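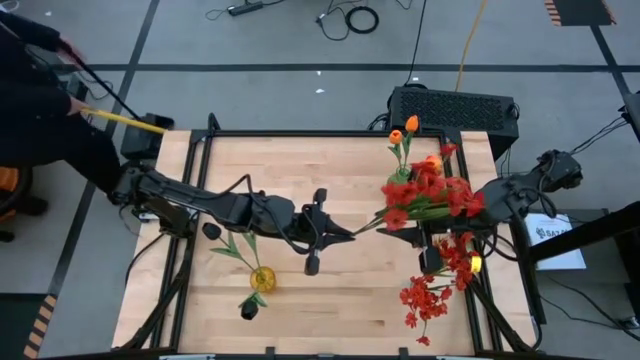
**Company / About Cukico**

Cukico builds and supports two-arm tabletop workcells for manipulation research and light handling work. The company was started in Dradimbridge by Prodromos Manolakis, who still signs off on every mechanical drawing, and Gus Lyons, who runs controls and support. Our customers are mostly university labs and product groups that need two arms working over one surface and do not want to design the mounting themselves.

## What we supply

The main product is the Rallis cell. It consists of a wood-topped table, a black metal frame fixed to the tabletop, two arms with grippers, a controller, and the cabling between them. The arms are mounted on opposite sides so that both grippers can reach the center of the table. Handovers, two-handed holds, and sorting into containers are the tasks most buyers ask for first.

Bralura is the software that ships with it. It handles arm calibration, teleoperation, logging, and playback. Logs are written in an open format, and the file layout is documented in the manual. Bralura can be licensed separately for use with other arms, but we only provide phone support for the Rallis configuration.

## How we test

Each cell runs for 700 hours on our own floor before a design revision is released. Part of that time goes to repetitive motion and part to handling tasks with awkward objects. Artificial flowers are one of our standard sets. Stems are thin, petals deform, and a bunch held at the stems does not behave like a rigid part. The set includes a large red bunch, orange and black tulips, and vases in several colors. Gripper fingers are pointed for this kind of work, where the contact area is small.

Gripper assemblies are rated for 4000 open-close cycles between inspections. The inspection procedure takes one person and a hex key set. Worn fingers can be replaced without recalibrating the arm.

## Delivery and support

Lead time is 8 weeks from a signed order. Installation takes one day, followed by a day of operator training at the customer site. The floor should be level, and clearance is needed behind the table for cable runs. A site drawing is sent with the quote.

Standard support runs for 6 months and covers parts, remote diagnosis, and Bralura updates. Extended terms are quoted per cell. Discontinued parts are stocked for existing customers and listed in the parts catalog, which is revised every March.

Demonstrations are held in Dradimbridge by appointment. Visitors may bring their own objects for trial handling, provided they fit on the table.

Page last revised Wednesday, June 11, 2025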